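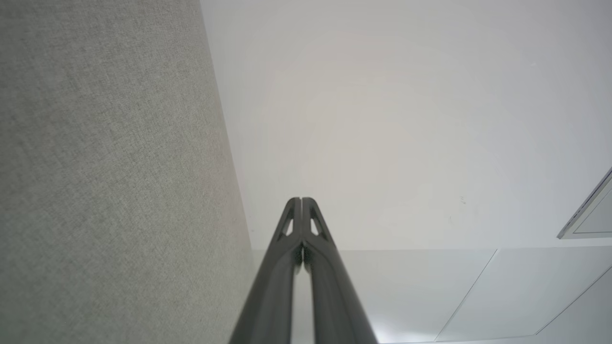

Welcome back, everyone, and thank you for bearing with me on Wednesday when I ran over again. Today we carry on with **how sound behaves in a room**, and I promise to leave time for questions.

Remember that *reverberation time* is how long a sound takes to die away by 60 decibels once the source stops. Big rooms with hard surfaces hold on to sound – lovely for a choir, miserable for a lecture. Soft, porous materials soak up the high notes well but let the low ones roll on by.

**Before next class**

- Read Melaniia Marchuk's notes on the Clerkcombe hall, up to page 16
- Try problem 2, and bring your working even if it's messy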